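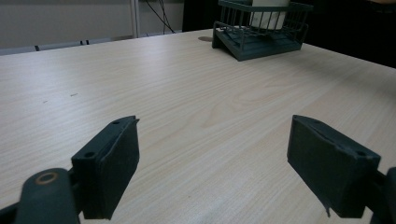 2022-10-05

Tabletop, light wood, second day on it. Sanded the top again along the grain, 600 grit, then wiped down. The grain is fine and wavy and runs on a diagonal, so the block wants to wander – keep strokes long and check from the window side.

Arvid wants oil, Iresha wants the matte wax from Brerkent. Test both on the offcut first, two coats each, overnight between coats.

Still to do: underside, break the edges, ask Chutima if the Zikance pads are in. Left the 2,000 grit in the drawer for Wenche.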